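How to Set a Stop-Loss You Won't Regret by Teatime

Filed under: Trading basics
Written by Donnie Galbraith for Clonby

Most people who take up currency trading learn about stop-losses the way most people learn about smoke alarms. I learned mine on a falling pound one October, with a sandwich in one hand. The sandwich was fine.

A stop-loss is an instruction to your broker to close a trade once the price moves against you by a certain amount. Working out where to put it takes a few minutes and a calculator. You'll need a chart, your account balance and a willingness to be wrong in writing.

Step 1: Decide what you can lose

Do this before you look at the chart. Once you've seen a promising chart you will be in love, and people in love are poor at sums.

I risk 2% of the account on any one trade. If you have 3,000 pounds with your broker, that's 60 pounds. It sounds feeble. It is supposed to sound feeble. Write the figure down on paper, where it's harder to edit.

Step 2: Find the price that proves you wrong

Say you want to buy. Look back along the chart for the last place where the price dipped, thought better of it and climbed again. If it falls well below that point, your reason for buying has gone and you may as well go with it.

Use the four-hour chart if you mean to hold for a few days. The one-minute chart is for people who enjoy being shouted at.

Step 3: Leave a bit of room

Don't put the stop exactly on the low. Everybody else has put theirs there, and the price has a habit of popping down to visit them all before carrying on up. Round numbers have the same trouble.

I look at the average true range, which most charting packages will draw for you, and add half of it below the low. Kamirance tucks it away under "Volatility"; Bozsik lists it with the oscillators, where it has no business being. Either will do.
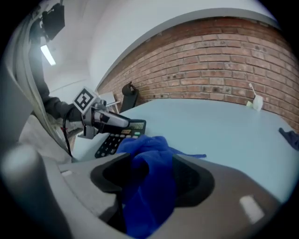 Add the spread as well. A sell trade closes at the buying price, so when the spread widens late in the evening your stop can be hit at a level your chart swears was never reached. You can write to the broker about this. I have. They were very polite.

Step 4: Work out the size of the trade

Only now do you decide how much to buy. Measure the distance in pips from your entry to your stop and divide your cash risk by it.

With 60 pounds at risk and a stop 40 pips away, you can afford £1.50 a pip. If your broker's smallest trade is bigger than that, skip the trade. Moving the stop closer to make the sum come out is cheating, and the person you're cheating is the one who pays.

Step 5: Place the stop with the order

Put both in together. On Bekard, which is what I use, there's a tick box under the price marked "Attach stop". Tick it, type in the level, and check you haven't dropped a digit. I once left out a nought and was out of the trade before I'd sat back down.

Bear in mind that an ordinary stop isn't a promise. If the price jumps over your level, you get the next one available. Guaranteed stops cost extra and are worth a look before elections and central bank meetings.

Step 6: Leave it alone

You may move a stop towards profit. You may not move it the other way to "give it a chance". I gave one a chance in my second year of trading, and then another chance, and it ended up costing me 700 pounds on a trade that should have cost 50.

If you can't trust yourself, close the laptop and go and do something with your hands. My shed has never been tidier.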